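Silel : câbler une petite baie réseau sur table

Bienvenue dans Silel ! Ce jeu de données parle d'une chose toute simple et que j'adore : les cordons réseau, les ports, et tout ce qui se passe entre les deux quand on brasse une baie. On y trouve 3176 images fixes réparties en 281 séquences, avec leurs annotations en français. La version actuelle est la 2, mise en ligne en janvier.

Pourquoi une petite baie ? Dans une armoire pleine hauteur, on passe son temps à quatre pattes avec une lampe entre les dents, et les photos ne montrent que des ombres. Sur une table, tout est à portée : les rails, les façades, les départs de câbles. On peut reprendre dix fois le même branchement sans déranger qui que ce soit, et franchement c'est un plaisir à annoter.

Le matériel

La baie est un châssis ouvert à montants noirs perforés de trous carrés. Le switch est bleu foncé et se pose tout en haut ; les éléments montés en rack viennent dessous. Côté cordons, il y a du jaune et du noir (le jaune se suit très bien à l'œil, le noir beaucoup moins, et c'est justement là que ça devient intéressant !). La table est couverte d'un revêtement sombre à bulles, qui évite de rayer les façades et donne un fond assez homogène, avec quelques reflets.

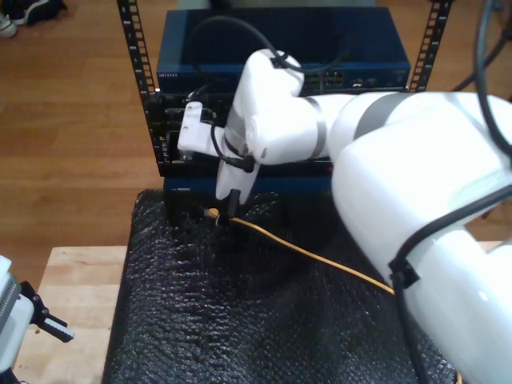 Les séquences sont rangées en deux dossiers. Le dossier Flukov contient les branchements au switch et au panneau de ports. Le dossier Katayama regroupe les cheminements : un cordon posé sur la table, qui part d'un équipement, passe sous quelque chose, ressort plus loin ou ne ressort pas du tout. C'est mon préféré, parce qu'un câble à moitié caché pose de vraies questions d'annotation.

Ce qui est annoté

cordon : couleur de gaine, extrémités visibles, portions masquées
fiche : branchée, libre ou indéterminée
port : libre, occupé ou masqué
montant : gauche ou droit, vu depuis la façade
support : table, revêtement, dessus de baie

Pour les fiches, « indéterminée » n'est pas une étiquette de paresse. Une fiche collée contre un port n'est pas forcément enclenchée, et sur une seule image on ne peut pas trancher. Dans le doute, on laisse indéterminé. Même règle pour les ports cachés derrière un objet : on ne devine pas.

Limites connues

Une seule baie, une seule table, donc peu de variété dans les fonds. Les câbles noirs sur revêtement noir sont parfois annotés trop court, surtout dans Katayama. Les petites inscriptions des façades ne sont pas transcrites. La fibre est absente pour l'instant, mais j'aimerais beaucoup l'ajouter.

Contribuer

Les corrections sont les bienvenues, même minuscules ! Indiquez le dossier, le numéro de séquence et l'étiquette concernée. Je relis les propositions le jeudi. Pour les longues discussions sur les rayons de courbure, il y a la liste de diffusion de Korkville, où l'on parle câbles sans aucune modération.

Maintenance : Corina Camenzind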